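## Werkzeugsätze bei Umow: «Die Handgriffe sind andere geworden»

Oda Løken leitet die Kommissionierung bei Umow. Früher legten acht Beschäftigte die Werkzeugkästen von Hand ein, inzwischen erledigen zwei Roboterarme je Station einen Teil davon. «Entlassen wurde keiner», sagt Løken. «Zwei Kollegen sind in die Prüfung gewechselt, die übrigen richten Stationen ein.»

Marcelino Lacerda gehört zu den Einrichtern. Für die Anlernphase hat er mehr als 100 Durchläufe protokolliert. Schwierig seien Griffe, die sich spreizen: «Eine Zange liegt jedes Mal anders. Beim Schraubendreher reicht meist ein Greifpunkt.» Die Rückenbeschwerden hätten nachgelassen, die Konzentration am Schichtende auch. «Zuschauen ermüdet anders als Packen.»

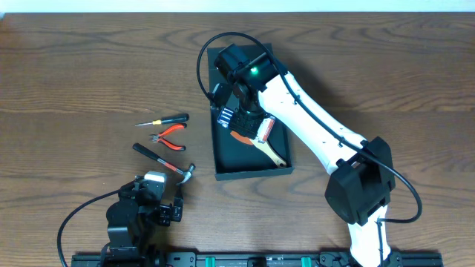
Flikville, im Juni

Am Tisch steht der rechte Greifer über dem schwarzen Kasten, in dem schon ein Werkzeug liegt. Schraubendreher, Zange und Hammer liegen links daneben. Løken will die Reihenfolge vorerst nicht ändern. Über die Eingruppierung der Einrichter verhandelt sie noch mit der Personalabteilung. «Lacerda macht heute eine andere Arbeit als im Vertrag steht», sagt sie. «Das muss bis zum Herbst geregelt sein.»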